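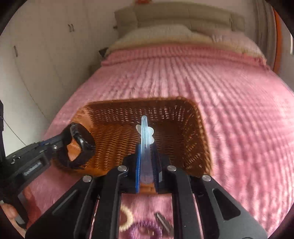 Moving the photo archive off the old disk

2019-06-15

The disk in question is a 400 GB external drive that has been on the shelf over my desk since the first apartment. It mounts on the third try and makes a noise on spin-up that I would describe as a click followed by a longer click. I had 3,668 photos on it and one other copy, made in May of a year I can't pin down, on a drive with its own problems.

First pass was a plain drag and drop in the file manager. It stopped at a folder called Stidska and gave an error with no file name in it. Retrying gave the same error. I switched to rsync with the partial and verbose options and let it run while I did other things. This at least names what it fails on.

The list came to 62 files. Most were thumbnails that the camera software had written years ago, and I deleted those without looking. The rest were real photos, nearly all from the same trip. I unmounted the drive, imaged it with ddrescue, and worked from the image from then on. I should have done that first. The initial pass took almost 40 minutes per folder in the bad region and went quickly everywhere else. A second pass with three retries got back everything except two frames of a parking lot.

Checksums next. I keep one text file of SHA-256 sums per top-level folder, stored next to the folder and again in my home directory. Sang-wook Moon suggested one big file for everything, and I tried it, but re-verifying one folder then means filtering the list and I never remember the syntax.

Folder names are still a mess. Prekberg and prekberg 2 hold overlapping sets, and the camera clock was an hour off for one of them, so sorting by capture time interleaves them wrong. I shifted the times with exiftool on a copy and compared by eye. The merged set is now in one folder, by date.

The old drive goes back on the shelf with a label on it. Next is the music folder, which has the same problem plus file names in three different encodings.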